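When a Stocking Robot Keeps Dropping the Can: Finding a Slow-Closing Finger

If you run a two-handed robot on shelf work, sooner or later you'll hear the thud of a can hitting the floor. We had a spell of it at our Gillstead site in December, and I spent far too long blaming the grip program (and, for one whole afternoon, the cans!) before I looked at the hand itself. I hope these notes save you some of that.

Before anything else, press the stop and wait until both arms have settled. Don't reach in to catch a falling can, however much it costs. A hand that has lost track of its grip may close again all by itself, and it won't know your fingers from a package.

Now open the grip log and look for the cycle where the trouble began. Ours was cycle 2,293, and once I knew that, I could see that one finger had been closing late ever since – only a little, but enough for a tall, slick can to turn and slide out.

With the power off, go over the fingers one by one. Bend each gently and feel for drag. Wipe the pads with a dry cloth, then check the cable and the small screws where the fingers meet the palm. Ours had a loose screw on the left hand, which I tightened and marked with a dab of paint.

Power up and run the open-and-close test 40 times with nothing in the hand. If the closing times match, move on to slow picks, six to a batch, and keep everyone outside the taped line. Stop at the first late finger and go back to the screws – please don't just raise the grip force, as I did, or you'll be sweeping up chips.

Close views from the wrist cameras, and a wider one with the shelf and table:

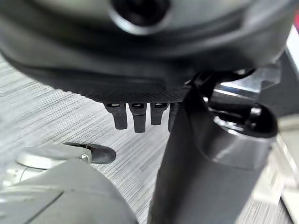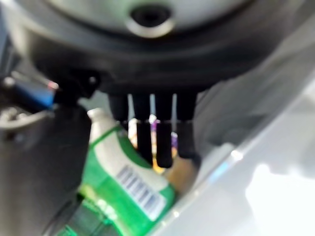
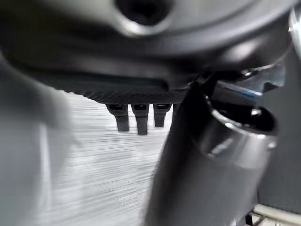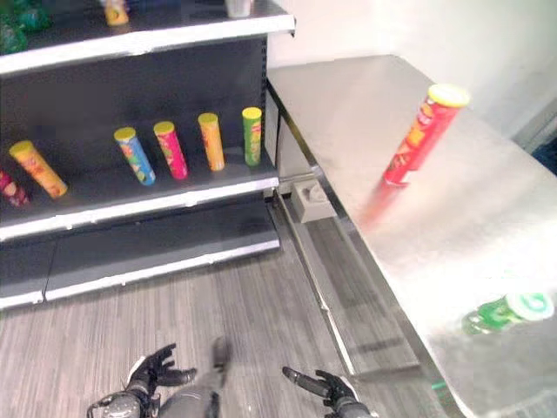
Tindall wrote in from Carkstead to say that their late finger came back after roughly 1,060 cycles, with every screw still tight, and that a worn cable was to blame that time, so it's worth putting a new one on the shelf before you need it.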